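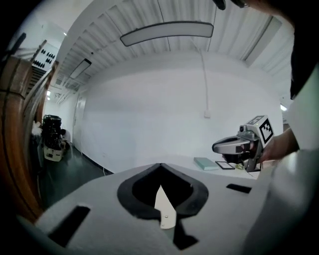 Figure 2. Worktable against a white wall, with rectangular lights overhead.

Household Organization, Unit 2: Clearing a Worktable
Handout by Duyên Võ, room 108

Before sorting, look at what is on the table and at the light over it. In Figure 2 a light teal-green flat box and a thin black rectangular frame are lying on the tabletop, with small loose items nearby. Flat things take up the most surface, so they go first.

Order of work
Move flat pieces to one side and stack them by size.
Gather loose items into one shallow dish. Do not sort them yet.
Wipe the bare part of the table, then shift the stack and wipe the rest.
Sort the dish last.

Cables on a wall, like the thin white one in the figure, stay where they are. Dust them with a dry cloth.

Reading: Jellis, chapter on work surfaces, to page 121. Khổng is optional.

For December, bring a one-page plan of a table you use at home. Mark where the light falls.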